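Musov Home Forum > Floors and Walls

Checkerboard vinyl in a tiny hall: will I regret it?
Asked December 2018, viewed 2,633 times

We've a narrow hall with one small window and a floor the colour of old tea. I want checkerboard. My other half says it will look like a chip shop. The Grendudeck range has a black and white and a softer green one, and the fitter has quoted 410 for either, with the old stuff taken up. Does a check make a small space look smaller? And do you lay it straight or on the diagonal?

3 answers

Answer 1 (10 votes)
Diagonal, if your walls are out of true, and in a house of any age they will be. Straight rows show you every wonky inch all the way to the kitchen. You'll lose a bit more in offcuts, so ask whether the 410 allows for that. As for size, big squares are kinder than little ones. I put small ones in a downstairs loo in March and it's like standing inside a crossword.

Answer 2 (2 votes)
just get carpet

Answer 3 (5 votes)
Black and white shows everything. Black shows dust, white shows boots, and between them you have a full record of the week. Ours came from Sitport and I mopped it daily until I lost interest, which took about a fortnight.
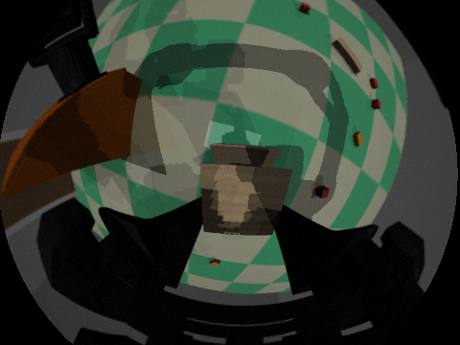 Softer colours are where I'd spend the money, whatever your other half thinks of chips. A strong contrast jumps at you when you come through the door with shopping, and a pale one mostly lets you get past. Mint green with cream, like the squares behind the brown box, still reads as a proper check without shouting. Get a sample of the green and leave it in the hall overnight with the light on, as greens can turn a bit hospital under a cold bulb. Change the bulb before you blame the floor.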